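Week 7 notes: When the fingers close, and when they have really got hold of something

Notes to go with Saturday's session. Please read these before you come, and bring your laptop with the Trisby log viewer already working, as we lost half an hour to installs last time and I would so much like not to do that again!

Where we had got to. Last week Neema Nyamweya took you through turning a recorded hand path into a list of poses, and most of you had a trajectory that looked sensible when plotted. Several of you then asked me why a policy trained on such nice smooth paths kept shutting its fingers on thin air. The path tells the arm where to be, and the trouble nearly always sits in the other signal, the finger opening, which we have rather neglected until now. So this week is all about that.

7.1 The width signal

Every demonstration gives you a finger opening alongside each pose. With a big object (a mug, say, or a rolled-up towel) the opening falls, stops well short of zero and stays there, and you could pick out the grasp with a ruler and a pencil. With jewellery and other small things you have no such luck. A bead leaves so little gap that the reading while holding it and the reading while holding nothing are close together, and with soft pads the two can overlap altogether, as the pads squash and the object sinks into them.

In the Gostero set we are using there are 757 demonstrations, and the first version of my own labelling script called 90 of them empty grasps. Gyula Szilágyi sat down with the video and found 19 that really were. I was a little crestfallen, I must say, but it makes a very good exercise, so you shall have my old script and may improve on it as much as you like.

7.2 Using more than one clue

The fix I would like you to try first is a plain one. Treat "holding" as a hidden state with two values, and let several weak clues vote on it over time: the finger opening, how quickly it is changing, and a small image classifier looking at the patch just between the fingertips. Give the state some stickiness, so that a single bad reading can't flip it. A two-state filter of this sort is a dozen lines of code, and Hamidreza Rashti's worked version is in the Riter folder if you get stuck (do have a go on your own first, please).

Be careful with the image patch when the object dangles. A charm hanging from a bead swings after the fingers have stopped, and a classifier trained only on still frames may take the swing for a slip. Patterned cloth is another nuisance, for a printed shape passing behind the fingertips can look very like a held object. Judit Pintér's suggestion was to shuffle the backgrounds during training, and it helped more than anything I tried.

7.3 Two hands

Where both grippers are recorded, run one filter for each and keep the clocks together. Check the offset before you do anything else. A delay of 400 milliseconds between the two streams is quite enough to make a handover look like a drop.

For Saturday: run the old script, choose five labels you disagree with, and write a sentence or two on each. Tegan Tapsell will be collecting them at the start, on paper or by email, whichever you find easier.
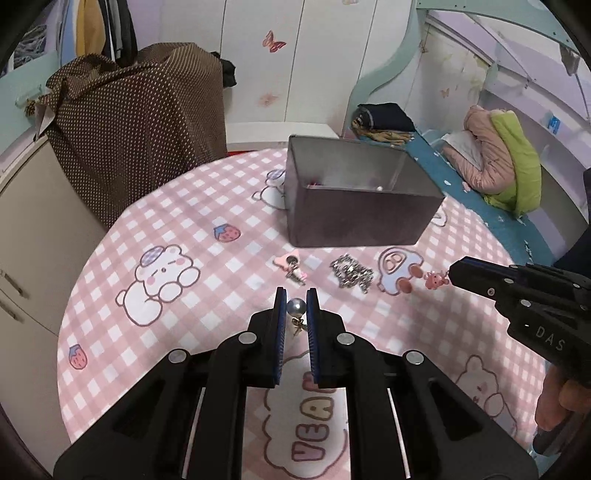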